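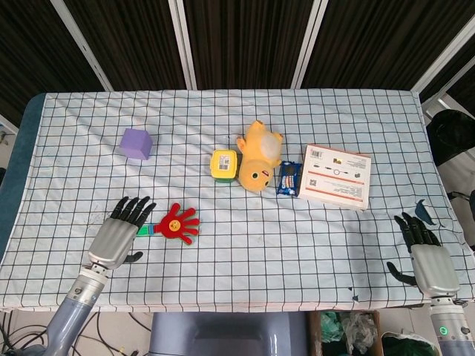 Ticket 451
Product: Cutine two-arm tabletop unit, household tidying package
Site: Bultico Home Services, evaluation room
Opened by: Alcides Villanueva, Bultico
Assigned to: Acharya Technical Support, second level
Priority: Normal
Status: Closed, with one item carried over
Opened: 2022-12-10

Summary of request

The customer reports that the unit does not complete the table-clearing routine to the standard required for placement in client homes. The routine asks the unit to pick up small household items from a covered table and transfer them to a bin. The customer requests a determination as to whether the fault lies in the hands, the software or the table setup, and a written opinion on whether the unit can be offered to clients for this chore.

Customer statement

"We have run the clearing routine with the same group of items since the software was updated to the Ciridance planner. The foam cube and the plush chick give us no difficulty. The flat cardboard box is missed more often than it is lifted. The cookie packet is lifted but is frequently squeezed harder than we would accept in a client's kitchen. We also find that the fingertips catch on the table cloth. Please advise. A. Villanueva"

Log

Entry 1, second level support
Request received and logs downloaded. The customer's records cover 1,156 pick attempts. No motor faults, no over-temperature events and no loss of communication are recorded. Both hands passed the self-test at every startup. Hardware failure is considered unlikely at this stage.

Entry 2, second level support
Failed attempts were sorted by item. The flat white box accounts for the largest share. In the majority of these attempts the planner selected a grasp from above, with the fingers closing on the long edges. The box lies nearly level with the cloth, and the fingers close over it without getting underneath. Customer asked to confirm whether the edge-slide grasp was enabled after the update.

Entry 3, customer
The edge-slide grasp was not enabled. We were not aware that the update returned it to the default setting.

Entry 4, second level support
Customer instructed to enable edge-slide grasp for flat items, reduce approach speed to the lowest setting and repeat the trial with the box alone.

Entry 5, customer
Trial repeated with 36 attempts on the box. Seven failed. This is a considerable improvement. In most of the failures the fingers pushed the cloth ahead of the box and the box moved with it.

Entry 6, second level support
The condition of the cloth was reviewed. There is a torn flap near the right hand, with the darker surface exposed, and there are further small tears close to the front edge. The fabric is also slightly wrinkled. A fingertip that meets a loose edge of fabric will report contact, and the planner will treat that contact as the item. This agrees with the early closures found in the right-hand log. The left-hand log contains very few of them.

Customer advised to replace the cloth, fasten it on all sides and keep the printed grid square to the table. The grid is used for position checks, and wrinkles in it introduce error. Taping over the tears is not recommended, as a raised tape edge produces the same false contact.

Entry 7, customer
Cloth replaced and fastened. Early closures on the right hand have stopped. The packet is still being squeezed.

Entry 8, second level support
The packet was found to be assigned to the "small rigid" class, which it shared with the yellow container with the green band. Packet to be moved to the "soft food" class and grip force limited accordingly. The container may remain where it is.

A note on the red hand clapper: the planner may choose either the striped handle or the spread fingers as the grasp point. Please restrict it to the handle. A grasp on the fingers is permitted by the software but is not dependable.

Entry 9, customer
Changes made. Packet and clapper are now handled acceptably. We would still like the written opinion.

Opinion on suitability

The unit is able to clear a prepared table of known items under supervision. It is not recommended at present for unsupervised use in client homes. Each correction made under this ticket depended on a person recognizing the cause and changing a setting or the work surface. A household table will present items that have not been assigned to a class, and its coverings will not be fastened down. Clearing time was not assessed, although the customer has stated that a staff member completes the same table in about a quarter of the time.

Supervised demonstrations may continue with the settings listed in Entries 4 and 8.

Carried over

Update procedure does not warn the operator when grasp settings are returned to default. Referred to the Ciridance planner team under a separate ticket. Customer will be notified when a revised installer is available.

Closed with the agreement of the customer.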